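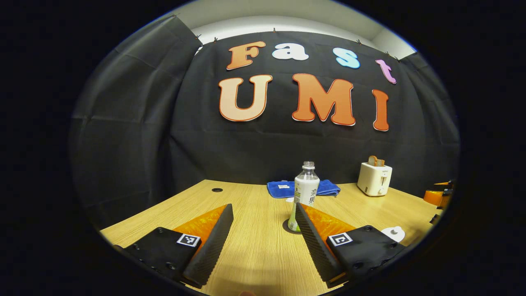 Lleucu Mostyn wrote in to say that her homemade cleaner left a haze on every table she used it on, and was the recipe wrong? The recipe was fine. She was using four times the soap it called for and not wiping it off afterward. Most trouble with homemade table cleaner comes down to one of those, so this page has been rewritten with the measuring and the wiping spelled out.

What it is for

Everyday cleaning of sealed wood tables, desks and shelves. Sealed means there is a finish on top, such as varnish or polyurethane. If you are not sure, put a drop of water somewhere out of sight and leave it for 10 minutes. If the drop is still sitting up, the wood is sealed. If it has soaked in and left a dark spot, stop and use a product made for oiled or bare wood.

Do not use it on waxed furniture. It will dull the wax over time and you will have to do the whole top again.

What you need

A clean bottle with a cap or a sprayer
1,000 ml of cool water
1 teaspoon of plain liquid dish soap
Two soft cotton cloths, one damp and one dry
A label and a permanent marker

Distilled water is best if your tap water is hard. In Kusstead the water is hard enough to leave white rings in a kettle, and it will leave the same thing on a dark desk. With soft water the tap is fine.

If your bottle is smaller, cut the soap down to match. A 600 ml bottle takes a little over half a teaspoon. Going over does not clean any better. It only gives you more to wipe off.

Mixing

1. Rinse the bottle with hot water until no suds come out. Never reuse a bottle that held bleach, drain opener or anything with ammonia in it.

2. Pour in the water first. If the soap goes in first you get a bottle full of foam and can't see the fill line.

3. Add the soap and put the cap on. Tip the bottle end over end a few times. Don't shake it.

4. Write the contents and the date on the label. Cover or peel off any old label, especially from a drink bottle, and keep it away from the kitchen shelf where someone could pick it up by mistake.

Cleaning the table

Clear everything off and dust with the dry cloth. Grit left on the surface will scratch the finish once you start rubbing.

Put the cleaner on the cloth and wring it out until it is just damp. Spraying straight onto the table lets liquid run into seams, cable holes and the underside of the edge, where the finish is thin or missing. Desks swell there first.

Wipe with the grain, one section at a time. Turn the cloth when it looks dirty. For a sticky spot, lay the damp cloth over it for a minute and then wipe. Don't go at it with a scouring pad, even the kind sold as non-scratch.

Rinse the cloth in plain water, wring it out well, and go over the table again. This is the step people skip. Then dry it right away with the second cloth.

If it goes wrong

Haze: soap residue. Wipe again with plain water and dry. You may need to do it two or three times if it has built up over months.

Sticky feel after drying: usually old polish softening, and more soap will not help. Parik sells a polish remover that works on it, but test it on the underside first.

White rings: moisture in the finish. Leave it alone for a couple of days before you try anything, as many of them fade.

Smell from the bottle: it has gone off. Pour it out, rinse the bottle with hot water and mix fresh. Plain soap and water has no preservative to speak of, and I would not keep a batch longer than two weeks. In August I make half a bottle and use it up in one.

A note on vinegar

Older versions of this page suggested a splash of white vinegar. I have taken that out. It does nothing useful for everyday dirt, and repeated use can dull some finishes. If you still have the printed sheet, cross out that line.

Next up is fixing small dents with a damp cloth and an iron - that page also covers when to leave them alone.

Last updated 1 November 2022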